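How to clean and clear a work table properly

My neighbour Ingvild Lunde taught me this method when I first rented my little place in Oakley, and I've used it on every table I've owned. It takes 16 minutes on a good day, a bit more if you stop for tea as I do.

You'll need a two-sided sponge, dish soap, a bowl of warm water and two dry cloths. Mix a small squirt of soap into 600 mL of water and leave it to one side.

Start with the dishes. Carry off anything that needs a real soak, and wipe the lightly used plates where they are. Keep the plate flat, use the soft yellow side first and turn to the green side only for stuck-on bits – gently, please, if there's a pattern you're fond of.

Next come the bottles. Pick each one up, wipe underneath it and check the cap is tight before you put it away. I've had one tip over in a drawer full of stamps, and I wouldn't wish that on anyone.

Now wipe the table top with the grain, from the far side toward you, and go carefully near any cable hole. Wring the sponge out well first so water doesn't run down into it. Dry with the first cloth, then buff with the second. 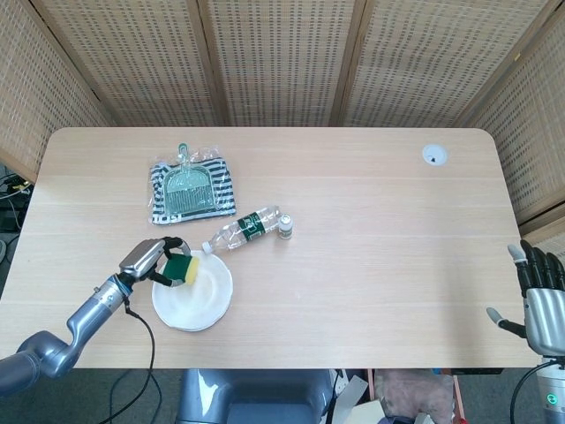 Sundport, November

The plate is getting its wipe with the scouring side up and the yellow foam side down. The water bottle, the little white bottle and the wrapped cloth and dustpan can all go once the plate is finished. Unwrap the dustpan last, when you're ready for the floor.

Rinse the sponge, squeeze it and stand it on its edge to dry.

– Wajid Marwat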